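Kultness, parte 7: la parada que llegó tarde

noviembre de 2024

Sigo con la célula de recogida de latas. En la entrada anterior dejé Droltby (el planificador de trayectorias) funcionando con el perfil rápido y prometí datos de repetibilidad. No los hay: la serie se interrumpió por un fallo de seguridad que me parece más útil contar.

El síntoma fue sencillo. Con el brazo en aproximación a una lata, abrí la barrera para probar la parada protegida. La parada se produjo, pero 300 ms más tarde de lo previsto. A velocidad reducida eso son unos milímetros – a velocidad nominal, el borde de la pinza llega a la lata de al lado y la tumba. Repetí la prueba 2 veces con el mismo resultado y dejé la célula fuera de servicio.

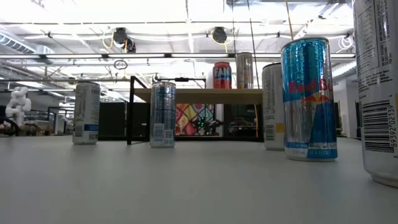 Lo primero que sospeché fue el relé, y me equivoqué. Medí los dos canales con el osciloscopio y conmutaban dentro de lo que indica la hoja de datos. El retardo estaba aguas abajo, en Katia, el supervisor que escribí en octubre. Katia recibía el estado de la barrera por la misma cola que la telemetría, sin prioridad, y con la cola cargada (2.000 mensajes en el peor registro) el aviso esperaba su turno.

El error de fondo es de cableado. Al cambiar el armario moví la entrada de parada del controlador a una salida gobernada por software, para poder registrar los eventos, y no la devolví a su sitio. La función de seguridad pasó a depender de un proceso que no está hecho para eso.

Cambios aplicados:

Los dos canales del relé van otra vez directos al controlador.
Katia solo lee un contacto auxiliar. Registra, no manda.
Droltby vuelve al perfil lento hasta repetir toda la validación.
El script de arranque, Assefa, exige una prueba de barrera antes de habilitar el movimiento.

Queda pendiente medir la distancia de parada con carga en la pinza y revisar si la separación entre latas deja margen suficiente.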